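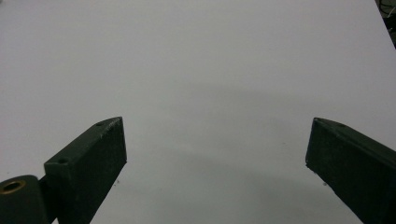

What should the first-year budget cover?
The purchase price, delivery, a spare set of fingers and operator training. At Orkholm we plan on 3666 per station, excluding tax – consumables are budgeted separately.

How long is delivery?
Closell quotes 14 weeks from order. Cordero quotes 13, without installation.

Can stations be leased?
Yes, through Grandholm, on a minimum term of two years. Servicing is included.

Who approves an order?
Joar Viklund, up to four stations. Larger orders go to tender.

Last updated: April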